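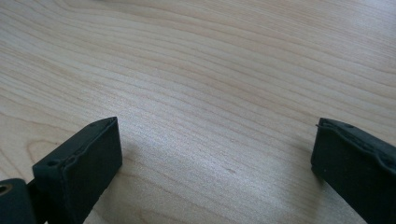 The table, late morning.

December 25, 2024

Up at seven. Cold and gray, some wind off the water. Made coffee and a fried egg and sat down to write for an hour before I called anyone. I have kept this up since November and have missed two days, both when I had the flu.

Called Mom first. She had already been to church and was peeling potatoes with the phone on speaker. My brother's kids were there early and had opened most of what they were going to open. She asked if I was eating with other people today and I said yes, at the Quách house, at three. She wanted to know what I was bringing. I said rolls and the cranberry thing with orange. She said to take it out of the refrigerator an hour ahead.

The Christmas letter from Dexter Enriquez came yesterday and I read it again this morning. He has moved to Clalludwood for good. He sold the place in Ustis at the end of the summer, for less than he wanted, and is renting two rooms over a hardware store while he looks. He drove the whole way by himself, 1,181 miles, with the dog in the front seat. He says the rent is $1,000 a month with heat included. His knee is better. He did not say anything about Carol and I don't know if I should ask.

I owe him a real letter. I started one and got as far as the weather.
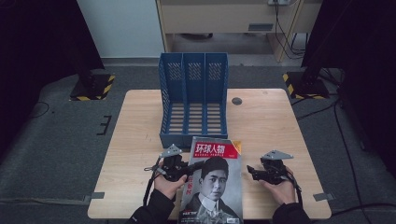
The other thing I did before noon was the puzzle, the one with the harbor and the lighthouse. It is 1,000 pieces and I have been at it in the bedroom on the card table since the start of the month. The sky is what is left. I did the boats in two nights and the sky has taken longer than everything else put together. I got a dozen or so in today and then quit when my back started.

Rolls went in at one. The first tray was too dark on the bottom. The second was fine. I lowered the rack one notch last year and must have forgotten to move it back up - wrote that on the card so I'll remember. Wrapped the good ones in a towel and ate two of the dark ones with butter.

Walked over at a quarter to three. The Varik building had its lights on but the lobby was locked. Hardly any cars. Mrs. Quách had set up two tables end to end, and there were more people than I expected, around 50 over the afternoon, in and out. Ham, noodles, a big pot of soup, three kinds of pie. I sat with her father, who doesn't hear well, and we talked about tomatoes. He starts his from seed in the laundry room. He thinks I plant mine too early and he is probably right.

The cranberry went over all right. About half came home with me.

Left at seven. It had started to sleet and I took the long way around the hill to stay off the steps. Called my brother when I got in but he was putting the kids down, so we'll talk tomorrow.

Things for the week: letter to Dexter, dentist, salt for the front walk, return the blue sweater - the sleeves are too short. Call about the furnace filter.

Bed at ten.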